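2022-05-27

**Skastance、手で教える作業データの収集を開始**

Skastanceは、人が手で動きを教えてロボットに机の上の仕事を覚えさせる取り組みを、Burlowの作業室で始めました。担当はイゴール・トートさんとババトゥンデ・ンナジさんの二人です。

方法は簡単です。教える人がグリッパーを手に持ち、物をつかみ、運び、置きます。グリッパーの側についたカメラがその間の映像を記録し、指の開きも同時に保存されます。プログラムを書いた経験は必要ありません。一回の動作は長くても20秒までと決めています。

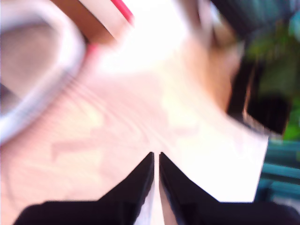
これまでに集めた動作はnearly 700回分、つまり700回に少し足りない数です。そのうち300回は、トートさんが一人で行いました。「最初の日は手が急ぎすぎて、映像が流れてしまいました。今はゆっくり近づいて、つかむ前に一度止まるようにしています」とトートさんは話します。

遠隔操作による方法も並行して試しています。こちらはアルジュビェタ・ルカーチさんが担当し、別の部屋から画面を見ながらアームを動かします。手で教えるより時間がかかりますが、アームが届かない姿勢を記録してしまう心配がないそうです。二つの方法のデータを混ぜてよいかどうかは、まだ社内で意見が分かれています。

集めたデータは、共同で研究するIrnexに渡し、学習に使う予定です。Irnexのエルトゥールル・テキンさんは、失敗した動作も消さずに送ってほしいと頼んでいます。最初の結果の報告は12月になる見込みです。

作業室の見学を希望する方は、受付でンナジさんの名前を伝えてください。見学の時間は午後だけです。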